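デジタルスクラップブック教材整備事業 中間報告

提出先 Brokgate助成基金 事務局
提出者 Whitlock紙工房(Geltville)
提出日 2019年10月11日

1. 報告の対象

本報告は、6月に交付を受けた助成金による事業の進捗をまとめたものです。対象は、素材データの整理、講習テキストの作成、対面講習の実施、見本帳の印刷の四項目です。会計の明細は別紙の様式で提出済みのため、本文では予定と違いが出た費目についてのみ触れます。

全体としては、素材データの整理が予定どおり終わり、講習テキストがやや遅れ、対面講習は順調、見本帳は校正の段階にあります。テキストの遅れは見本帳の入稿日に影響しますが、事業期間内に納品できる見込みです。

2. 素材データの整理

工房が開設以来ためてきたデジタル素材(背景紙、リボン、枠、文字飾り、影の設定ファイルなど)を、講習の受講者が自分で探して使えるようにする作業です。申請の時点では総数がはっきりせず、申請書には「多数」とだけ記載していました。今回すべてのフォルダを開いて確認し、重複を除いた結果、2,693点となりました。

重複の大半は、色違いを作るときに元のファイルを残したまま別名で保存したものでした。背景紙では、水玉とギンガムの系統に同じ柄が何重にも残っていました。中身が同じで名前だけ違うものは一つにまとめ、古い名前は一覧表の備考欄に残しています。以前の講習で配った資料が古い名前で素材を指しているため、名前だけを頼りに探す受講者がいても一覧表から現在の名前にたどれます。

ファイル名の付け方は、申請書に書いた案から変更しました。当初の案は「季節-種類-色-番号」の順でしたが、季節に関係のない素材が予想以上に多く、先頭が「通年」ばかり並んで見づらくなりました。現在は「種類-主な色-柄-番号」とし、季節は検索用の札として別に付けています。札は複数付けられるので、たとえば赤と白の縞の背景紙に冬と誕生日の両方を付けることができます。

色の呼び名も統一しました。これまでは作った時期によって「水色」「空色」「うすい青」が混ざっており、同じ色を探すのに三つの言葉で検索する必要がありました。統一後の呼び名は色見本とともに一覧表の最初のページに載せています。ただし、くすんだ緑と灰色の中間にあたる一群については、どちらに入れても違和感があるとの声が工房内で残り、両方の札を付けて処理しました。

利用条件の確認も同時に行いました。工房で作った素材は問題ありませんが、外部の作り手から講習用に譲り受けたものが一部あり、再配布の可否が書面で残っていないものがありました。問い合わせて許可を得られたものは一覧表に条件を記載し、返答のないものは配布用のフォルダから外しています。外したものは講習中に講師が見本として画面に映すだけの扱いとし、受講者には渡していません。

手書き文字の飾りについては、解像度が印刷に足りないものが見つかりました。画面では気にならない大きさでも、紙に刷ると輪郭がぎざぎざになります。元の手書き原稿が工房に残っていたものは取り込み直しました。原稿のないものは「画面用」の札を付け、印刷するページには使わないようテキストに注意書きを入れています。

影の設定ファイルは、今回の整理で一番手間がかかった種類です。紙を重ねたように見せるための影は、素材の厚みによって濃さと距離を変える必要があり、過去の担当者がそれぞれの好みで作っていました。薄い紙、厚紙、リボン、ボタンの四つに分け、それぞれに標準の設定を一つずつ決めました。従来の設定も消さずに別の場所に置いてあります。

3. 講習テキストの作成

テキストは、初めての方を対象にした基礎編と、基礎編を終えた方向けの応用編の2冊構成です。基礎編は完成し、対面講習で使用しています。応用編は原稿がそろい、画面の図を差し替えているところです。

基礎編では、写真を一枚選んで一ページを仕上げるまでを扱います。構成は、写真の選び方と切り抜き、背景紙の選び方、枠を使った写真の配置、飾りの置き方、影の付け方、文字の入れ方、保存と印刷の順です。それぞれの章の終わりに、その章の操作だけで作れる小さな課題を置きました。

操作の説明は、工房が採用している編集ソフトVirixの画面に合わせて書いています。ほかのソフトを使う方のために、章の最初に「この章で行うこと」を操作名を使わずに書く欄を設けました。レイヤー、マスクといった言葉は初めて出てくるところで説明し、巻末にも用語の頁を付けています。

書き方については、試し読みの段階で多くの意見をいただきました。主なものは次のとおりです。

・手順の番号が長く続くと、画面と紙を往復するうちにどこまで進んだかわからなくなる。
・「適度に」「好みで」と書かれている箇所で手が止まる。具体的な数値がほしい。
・できあがりの見本が先にあると安心して進められる。
・失敗したときの戻り方を、その場に書いておいてほしい。

一つ目については、手順を短いまとまりに区切り、まとまりごとに途中の画面を載せることで対応しました。二つ目は、影の濃さや枠の太さなど数値で書けるものはすべて数値にし、そのうえで変えてもよいと添えました。三つ目と四つ目もそのまま取り入れています。戻り方の欄は当初予定していなかったもので、これによって基礎編の頁数が増え、印刷費が申請時の見積りを上回りました。超過分は、後で述べる会場費の余りで補っています。

応用編の遅れについて説明します。応用編では、複数の写真を使った見開き、型紙(テンプレート)の自作、写真の色合わせ、古い紙の写真の取り込みと補修を扱います。このうち型紙の章を書いている途中でVirixの更新があり、レイヤーをまとめる操作の画面が変わりました。旧画面で作った図をそのまま使うと、新しく導入した受講者の画面と合いません。章の図をすべて作り直すことにし、その分だけ遅れています。文章の直しはわずかで、作業のほとんどは画面の撮り直しと矢印の入れ直しです。

更新前の版を使い続けている受講者もいるため、旧画面との違いをまとめた一枚刷りの対照表を別に作り、テキストに挟み込みます。対照表は今後の更新のときも差し替えやすいよう、あえて製本に含めませんでした。

色合わせの章は、内容を申請時の予定より減らしました。はじめは曲線を使った細かい補正まで載せるつもりでしたが、試し読みではこの部分を最後まで進められた方が少なく、途中で写真の色が不自然になったまま先へ進む例が目立ちました。応用編では明るさと色温度の調整までとし、曲線の補正は希望者向けの配布資料にします。

4. 対面講習

講習はGeltvilleの工房二階の教室で行っています。定員は一期30名です。一期目は申込みが定員に達し、二期目も現在の時点で満席です。

一期目の講習では、受講者が自分の写真を持参し、基礎編に沿って一ページを仕上げるところまで進みました。持参される写真は子どもの成長の記録が最も多く、次いで旅行、料理、庭の写真でした。子どもの写真を使う方の中には、歯が抜けた時期や補助輪を外した時期など、特定の出来事を一枚にまとめたいという希望がはっきりしている方が多く、題材が決まっている分、配置や文字に時間をかけられたようです。題材が決まっていない方は写真選びに長くかかり、初回の時間内に背景紙まで進めないことがありました。

この点を踏まえ、二期目からは申込みの際に「使いたい写真を三枚まで選んでおく」ことをお願いしています。三枚のうちどれを使うかは初回に講師と相談して決めます。

機材については、受講者が自分のノートパソコンを持ち込む形を基本とし、持っていない方には工房のものを貸し出しました。持ち込みの機材では、画面の大きさや色の見え方がまちまちで、講師の画面と同じ数値を入れても印象が違うことがあります。色の確認は、教室の備え付けの画面と試し刷りで行うようにしました。試し刷りは受講者一人につき一枚を事業費から負担しています。

会場費は申請時に外部の貸し会場を使う前提で計上していましたが、二階の教室の改修が早く済んだため、一期目の途中から自前の教室に移りました。余った分を基礎編の印刷費に回すことについては、事前に貴基金の窓口へ相談し、了承をいただいています。

受講後の記入用紙では、影の付け方の章がわかりやすかったという回答と、文字の入れ方の章が難しかったという回答が目立ちました。文字の章については、書体の選び方と行間の調整を同じ手順の中で説明していたことが原因と考え、二期目の前に二つに分けました。書体の見本も、一文字ずつ並べたものから短い文を組んだものに替えています。「はじめてのあんよ」「雨の日のおさんぽ」のように実際にページで使いそうな言葉で組んだところ、選ぶのが早くなりました。

ほかに、次のような要望がありました。

・完成したページを一冊の本にする方法を教えてほしい。
・縦長の写真ばかりのときの配置例を増やしてほしい。
・講習のない週に質問できる場がほしい。
・字が小さいので、テキストの文字を大きくしてほしい。

本にする方法は応用編の最後に簡単な説明を加えます。縦長の写真の配置例は型紙として追加し、素材データと一緒に配布しました。質問の受付は、教室を開けている時間内に来ていただくか、所定の用紙で送っていただく形で始めています。文字の大きさは基礎編の増刷時に変更する予定です。

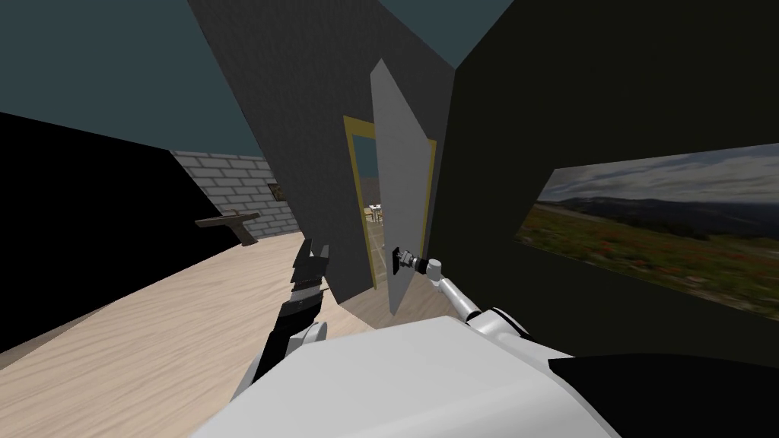 講師の体制は、主担当と補助の組み合わせで、補助は教室内を回って個別の操作を手伝います。一期目は補助の配置が前半に偏り、後半の印刷設定の回で手が足りなくなりました。印刷の回は、用紙の大きさ、余白、色の設定と確認することが多く、しかも機材ごとに画面が違うため、一人にかかる時間が長くなります。二期目は補助を後半に厚く配置しました。

印刷設定の回ではもう一つ、保存形式の取り違えがありました。作業用のファイルを残さず、印刷用に書き出したものだけを保存してしまうと、後から文字を直せません。基礎編の保存の章に、二種類の保存を続けて行う手順を太枠で載せ、講習でも回の終わりに全員で一緒に保存する時間を取るようにしました。

5. 見本帳の印刷

見本帳は、工房が作ったページの作例と、許可をいただいた受講者の作品を集めた冊子です。講習の受講者と、地域の図書室、手芸用品の店に配ります。印刷部数は200部です。

作例の選定は終わり、現在は色校正を見ています。一回目の校正では、肌の色が全体に赤く出ました。写真そのものの色より、背景紙の桃色との組み合わせで赤みが強調されているページが多かったため、該当するページの背景紙を少し彩度の低いものに替えています。黒い台紙を使ったページは、影が沈んで紙の重なりが見えなくなっていました。影の代わりに細い白の縁を付けて区別できるようにしました。

受講者の作品の掲載にあたっては、写っている方の了承を含めて書面で確認しました。名前や生年月日が文字として入っているページについては、作者に掲載用の版を別に作っていただいています。了承の取れなかったものは載せていません。

各作例の下には、使った素材の名前を新しい付け方で記載します。読んだ方が同じ素材を一覧表から探せるようにするためです。校正では、名前の長いものが二行にまたがって読みにくいとの指摘があり、柄の名前を略さずに入るよう欄の幅を広げました。

入稿は、応用編の図の差し替えが終わってからになります。見本帳の巻末に応用編の章立てと対応する作例の一覧を載せるため、章の頁番号が決まらないと確定できません。印刷所には日程の変更を伝え、追加の費用が生じないことを確認しています。

6. 予算の執行状況

費目ごとの状況は次のとおりです。

素材整理にかかる人件費 予定どおり執行済み
取り込み用機器の購入 予定どおり執行済み
テキスト印刷費(基礎編) 見積りを超過、会場費の残額を充当
テキスト印刷費(応用編) 未執行
会場費 外部会場の利用分のみ執行
講師謝金 一期目分を執行済み
試し刷りの用紙とインク 予定の範囲内
見本帳印刷費 未執行(校正費のみ執行)

用紙は、光沢のあるものとないものの両方を試しました。受講者の好みは分かれましたが、文字の多いページは光沢のない紙のほうが読みやすく、単価も低いため、試し刷りは光沢のないものにそろえています。

7. 今後の予定

応用編は、図の差し替えが終わり次第、基礎編と同じ方法で試し読みを行います。試し読みには一期目の受講者に参加をお願いしており、必要な人数の返事をいただいています。とくに型紙の章は、旧画面の方と新画面の方の両方に読んでいただき、対照表だけで進められるかを確かめます。

二期目の講習は基礎編の改訂版で行います。応用編を使った講習は、二期目の終了後に始めます。一期目の受講者から先に案内を出し、空きがあれば二期目の方にも広げます。

素材データについては、配布後に見つかった名前の誤りや札の付け忘れを受け付け、月ごとにまとめて直します。すでに数件の指摘があり、いずれもリボンの向き(左結びと右結び)の取り違えでした。直したものは一覧表の末尾に履歴として残しています。

見本帳は納品後、受講者、図書室、店舗の順に配布します。配布先の一覧は最終報告に添付します。

8. ご相談したい点

一つは、応用編の部数についてです。申請時は基礎編と同じ部数としていましたが、基礎編を終えた方のうち応用編を希望する方の割合がまだわかりません。初めに少なめに刷り、残りを申込みの状況に合わせて増刷する方法を検討しています。単価はやや上がりますが、更新で画面が変わった場合に古い図の在庫を抱えずに済みます。この変更が交付の条件に触れないかどうか、ご確認をお願いします。

もう一つは、素材データの公開範囲です。現在は受講者に限って配布していますが、見本帳を置く図書室から、来館者にも使えるようにできないかとの問い合わせがありました。工房で作った素材に限れば可能と考えています。外部から譲り受けた素材は、許可の内容が講習での利用に限られているものが多く、公開するには改めて確認が必要です。助成の成果物としての表記の仕方も含め、ご意見をいただければ作業の順番に反映します。

添付書類
・素材一覧表(色の呼び名、利用条件を含む)
・基礎編テキスト 一部
・応用編 目次案
・一期目 受講後記入用紙の集計
・見本帳 一回目校正の写しと修正指示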